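**The White Table**

Neusa Bastos had the table for nine years before she tried to sell it. It was white and plain, and it had come with the apartment. The man who rented to her then, Mr. Bondarchuk, told her she could keep it or put it on the curb. She kept it.

Now she was moving to Prumitz, to a place with a kitchen too narrow for it, and she had until the end of the week to get it out. She wrote a card and pinned it up in the laundry room downstairs. *White table, good legs, apartment 6. $43.* She had picked the number because 40 sounded like she would take 30.

Danylo Pasichnyk knocked the same evening. He lived on the floor below and she knew him from the stairs, where he always said good evening, even in the morning.

"I saw the card," he said.

"Come in. Watch the bags."

He walked around the table once and pressed down on a corner with his palm. It didn't move. He crouched and looked underneath, and stayed down there longer than she expected.

"Somebody wrote on it," he said.

"Wrote what?"

"Come and look."

She got down on her knees next to him. She had cleaned the top of that table every day and had never once looked at the bottom. There was a line of pencil near the far leg, small and neat. It said *Maksym, 2,129*, and after that a dash, and after the dash nothing.

"Who's Maksym?" Danylo said.

"Bondarchuk. He owned the building before the Symonenko people bought it."

"And the number?"

"I don't know."

They both got up. He brushed off his knees, and she moved a bag of winter coats off the good chair so he could sit. She made coffee, since the pot was still out. He asked if the number could be money. She said nobody in this building ever had that much money at one time, and he laughed, but she was still thinking about it.

"You could call him," Danylo said.

"He's eighty."

"So call him early."

She called him the next morning. She had the number on an old rent receipt, in the drawer she had been putting off. It rang for a long time. When he answered she had to say her name twice.

"The table," Mr. Bondarchuk said. "You still have that?"

"I'm selling it. There's something written under it."

He didn't say anything for a moment. She could hear a radio on his end, somebody reading the weather.

"That's my brother's writing," he said. "I owed him. He wrote it down where my wife wouldn't see it. She saw everything else."

"Did you pay him back?"

"Most of it. He was going to write down what I paid, on the other side of the line. Then he went to Zasutby for work and the table stayed with me." He coughed. "He was supposed to come back in December."

She waited, but he didn't tell her which December, or whether his brother had come.

"Do you want it?" she said. "The table."

"Where would I put a table?"

"I don't know. I thought I should ask."

"What are you getting for it?"

She told him. He said it was too much, and then he said it was a good table, and that she should keep it dry.

After they hung up she went back to packing. She did the glasses first, in newspaper, and then the plates. She used up the last of the tape on a box of pans and had to borrow a roll from across the hall. Around noon she took a wet cloth and got down under the table again. She had meant to wipe it all down for Danylo, legs and everything. She did the legs. She did most of the underside too, and went around the pencil with a dry corner of the cloth.

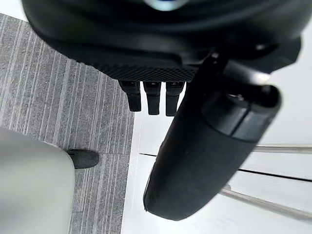 Danylo came up after work with two twenties and three ones folded together. He had brought his cousin Chaminda to help with the stairs. Chaminda Akanda was a cousin by marriage, he explained, and had a bad shoulder, so he would take the light end.

"There's no light end," Neusa said.

"Then the front."

"Did you find out about the number?" Danylo asked her.

"It was something between brothers."

He nodded as if that covered it. He asked if she wanted it rubbed out before he took it, and she said it was his table now. He thought about that. Then he said he'd leave it, he didn't own an eraser anyway.

They had to turn it on its side to get through the door. Chaminda went first, backward, feeling for each step with his heel. Neusa went ahead of them and held the door on the landing. With the table tipped up she could read the pencil all the way down, the name and the number and the little line after it.

At the bottom they set it down so Chaminda could rest his shoulder. A woman came in with groceries and had to squeeze past.

"Moving in?" she said.

"Moving down," Danylo said.

Neusa went back up. She ate her supper standing at the counter - bread, the last of the cheese, an apple. Then she put the money in an envelope, wrote *Prumitz, first week* on the front, and looked for something to sit on.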